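Shezi Tabletop Grasp Set: data card
Maintained by the Treton handling group. Release dated 28/02/2024.

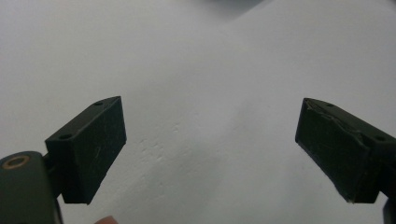 Shezi is a set of short demonstrations recorded with hand-held two-finger grippers. An operator holds the tool, carries out one task on a table, and stops the recording. The set was made for training policies that take wrist-view images and output tool motion and jaw width. It has no robot-side data: no joint angles, no torque, no force at the fingers.

Contents

Episodes: 2459
Tasks: 18
Operators: 15
Tools: Felari hand-held gripper, two units, same finger geometry
Views: one per episode, mounted on the tool, both fingers in view
Labels: task name, operator number, tool unit, start and end of each grasp

Each episode is one folder holding the video, a pose file and a small text file with the labels. Poses are given in the frame of the first image, in meters. Jaw width is in millimeters between the inner faces of the fingers and is stored per video frame. Folder names are sequential and carry no meaning beyond order of recording. Numbers are skipped where an episode was removed.

Recording procedure

Every episode opens with the jaws fully apart and nothing between them. The operator holds this pose over the table for one second, then starts the task. The open pose is used to zero the jaw width. If the pose is missing or too short, the width values for that episode are taken from the previous zero and the field width_zero is set to "carried". Filter on this field if your model depends on absolute width. For relative width it makes little difference.

Tasks were assigned in random order within a session. Operators could discard an attempt on the spot. Discarded attempts are not in the set and were not logged, so the success rate you compute from the labels will be higher than the true one.

Finger condition

Finger faces wear during collection. A covering may scuff, wrinkle or lift along an edge, and the two fingers of a pair do not wear at the same pace. Worn fingers were kept in use as long as they held the test block. Expect the outline of a finger to vary between sessions, and do not use a fixed mask cut from a single episode. We tried this early on and lost the tip in part of the data.

Plain backgrounds

Episodes on a white surface give the tracker little to lock on to. Pose drift is worse there, mostly in slow approaches. The field track_quality is low, medium or high. All low episodes were checked by hand by Nobuhle Buthelezi, and 26 of them were kept with the pose file marked as partial. Images in those episodes are fine.

Operators' hands

Fingertips can enter the lower edge of the image. They were left in. Faces and voices do not appear; audio was never recorded. All operators signed a release covering research and product use.

Known problems

Jaw width is noisy near full open.
Grasp end labels by the first annotator run a few frames late. Corrected from September onward, not before.
Two tasks, "stack cups" and "nest cups", overlap. Merge them if you train on task names.
Left-handed operators are few.

Splits

Train and test are split by operator, not by episode. Please keep it that way when reporting results.

Contact

Data and labels: Bheki Maluleke. Tool hardware and spare fingers: Villads Østergaard, Noldale workshop.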